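Fledus Two-Arm Unbagging Kit: data card

Version 5, Dec 10, 2025
Maintainer: Jadwiga Rutkowska, Zoteck
Contact for access: Witold Sobczak

Summary
Sample recordings supplied with the Fledus kit, a pair of table-mounted arms with two-fingered grippers. The task is handling small coloured cloths and the clear plastic bags they are packed in. Buyers can use the recordings to judge the kit before ordering, or as a starting set for their own training.

Contents
2042 episodes, with wrist and fixed views. Median length is about 280 frames. Failed episodes are kept and labelled as failed. Colour names in the labels are ours and were not measured.

Known gaps
One table only. No printed or patterned cloths. Clear film gives poor depth readings, so depth is left out of this version.

Licence
Evaluation and internal research. Ask before redistributing.

Changes since September
Relabelled drops and double grasps. Fixed the clock offset on the left wrist view. 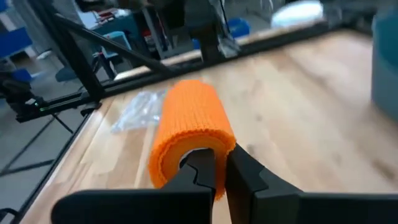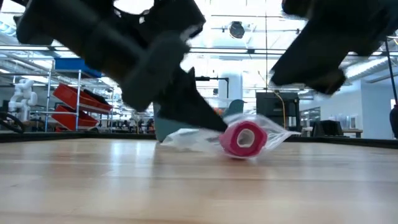
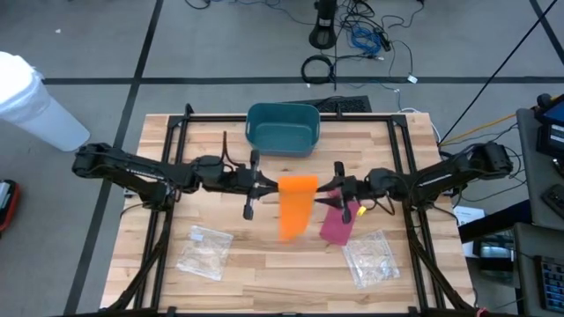 Comments

Marlina Sumampouw
We trialled the kit at Costidton and the grippers coped well with rolled cloth. Thin film was slower going, and we ended up retuning the grip force for our own bags. Would be good to see the force settings listed per episode in the next version.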